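Open day group – notes from the February meeting

Present: Morena Longo (chair), Kowalczyk, Ivach. Apologies from Ollent.

1. Notes of the last meeting
Agreed with one change. The hall at Rukden holds 80, as stated on the booking form.

2. Two-arm demonstration
Kowalczyk reported on the tabletop station. The task for visitors is tool sorting with the blue bin and a screwdriver. Each run is to be kept under 4 minutes so that groups can move through.
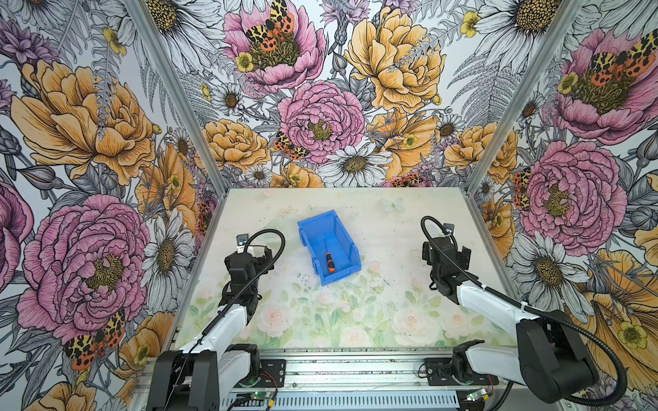
Ivach asked whether visitors may drive the arms themselves. Agreed that they may, 2 at a time, with a member of staff at the stop button. Children under ten watch only.

3. Printing
Quote received for 300 leaflets. Longo to approve it once the map is corrected – the side entrance is still marked as the main one.

4. Parking
No reply yet from the site office. Ivach to call again.

5. Any other business
Kowalczyk asked for a second extension lead. Ollent to be asked for the key to the store room.

Next meeting at 4 p.m., same room.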